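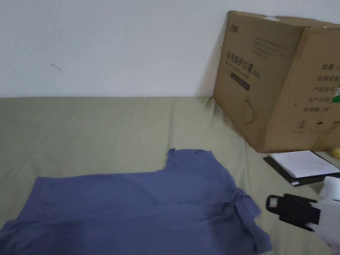 What does the Durnine calving record set contain?
Calving and early milk records for 927 cows at two dairy farms, entered by barn staff on handheld tablets and exported as plain CSV.

Files

calvings.csv: one row per calving event
calves.csv: one row per calf, linked to calvings.csv by event_id
milk_early.csv: daily milk weights for the first 5 days after calving
codes.csv: lookup table for the short codes used in the other files

All files are UTF-8 with a header row. The separator is a comma. Empty cells mean the value was not entered. Zero is a real value and never stands for missing.

Source

The records come from the Braldale and Nustness herds. Both farms used the Durnine tablet app in the calving barn. At Braldale the app replaced a paper book. At Nustness it replaced a spreadsheet kept in the office, and some staff kept filling in the spreadsheet for a while. Where the two disagreed, the tablet entry was kept.

Of the cows, 623 are from Braldale. The rest are from Nustness.

Main columns in calvings.csv

event_id: unique key, text
herd: B or N
cow_id: replaced with a random key, the same across all files
parity: number of calvings including this one
ease: calving ease score, 1 to 5
start_time: when staff first noted signs of labor, local time
end_time: when the last calf was delivered, local time
vet_called: Y or N
retained: Y if the placenta was retained at the next-day check, otherwise N
note_code: see codes.csv

Ease scores

1 is unassisted, 2 is a light pull by one person, 3 is a hard pull, 4 is mechanical help, and 5 is surgery. Nustness staff did not use score 2 before October. Their light pulls from before that were entered as 1, and we have left them that way. Do not compare scores 1 and 2 between herds without allowing for this.

Times

The app fills in start_time when a new record is opened. Staff can change it, but many did not. Night calvings found at the 5 a.m. walk-through often have a start and end time within minutes of each other. These rows carry note_code NF (night, found). Leave them out if you are working on length of labor.

Milk weights

Weights are in pounds. Braldale weights come from parlor meters. Nustness weights were read by hand and typed in, so they cluster on whole numbers. Colostrum is included in day 1 at Braldale and left out at Nustness.

Cleaning

Duplicate events were merged if cow_id and calving day matched. Calf weights under 20 or over 180 pounds were blanked. Free-text notes were removed and replaced with short codes, which were assigned with a script by Şimşekoğlu Data and then checked by hand. The script is in the tools folder. It needs Python 3 and nothing else.

Known problems

Twins at Nustness sometimes share one calf weight.
vet_called is blank for a run of Braldale rows entered while the app was being updated.
Sire is not included. Neither farm recorded it the same way twice.

Versions

Version 2 fixes the parity column, which was off by one for first-calf heifers in version 1. Results based on parity in version 1 should be rerun.

Use

Free for research and teaching. Cite as "Durnine calving records, version 2." Send corrections through the issue tracker with the event_id and the name of the column.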